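Ticket 2936 – Whitlock order import drops items with two-part names
Opened by: Harriet Kasprzak
System: Ditgate stock desk, Vinix connector
Priority: normal
Status: closed

Harriet's first message:
The nightly import from Whitlock finished without an error but the item count in Ditgate is short. Whitlock's export has 1,009 rows. Ditgate shows 868 after the import. I ran it again by hand at 9:40 a.m. and got the same number.
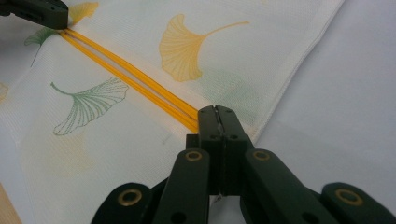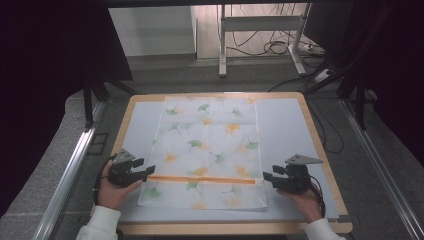

Support reply, 10:15 a.m.:
The difference is 141 rows, and the Vinix log lists the same number as "skipped, no match". A skipped row is not counted as an error, so the run still ends green. I pulled ten of the skipped rows and all of them have a comma inside the item name. One is a ginkgo print cloth: the name field reads "Cloth, ginkgo print", and Vinix is splitting it at the comma. Everything after that shifts one column to the right, the item code lands in the price column, and the match fails. The rows that went through have no comma in the name. Please send the raw export file before it goes through Vinix. Do not open it in a spreadsheet first, as saving from there can change the quoting.

Harriet, 10:52 a.m.:
Raw file attached. Nothing has changed on our side that I know of. The import was fine all through September. We did move to the new Gevgate server in October but I was told that only affected logins.

Support reply, 11:30 a.m.:
Thanks. The raw file is good. Names with commas have quotes around them, as they should. So the quotes are being ignored when Vinix reads the file.

Checked so far:
Vinix version – same as before the move.
File encoding – UTF-8, no stray characters in the first 800 rows or in the rest.
Column map – matches the Whitlock template.
Text qualifier setting – blank. Should be a double quote.

The last one is the cause. When a connector profile is moved to another server, the qualifier is kept only if it was typed into the profile. Yours was coming from the old server's default, and Gevgate has no default set.

To fix it:
Open Vinix and go to Profiles, then Whitlock nightly.
Click Edit, then the File Format tab.
In Text Qualifier, type one double quote.
Save, and run the profile in test mode before a live run.

Harriet, 1:05 p.m.:
Text Qualifier is grayed out for me. I can change the delimiter but not that one.

Support reply, 1:20 p.m.:
You need the profile owner role for that tab. It also did not carry over in the move. I have added it to your login. Sign out fully and sign back in – a page refresh will not pick it up.

Harriet, 1:48 p.m.:
That worked. Test mode shows 1,009 read, 0 skipped. Live run gave the same. The names look right in Ditgate. Do I need to delete anything from the earlier runs?

Support reply, 2:10 p.m.:
No. Skipped rows were never written, so there is nothing to clean up. I have also turned on the skip alert for this profile. You will get an email if a run skips more than five rows.

Please check any other profiles that moved to Gevgate for the same blank field.

Harriet, 2:26 p.m.:
Checked. The returns profile had it too. Fixed. OK to close.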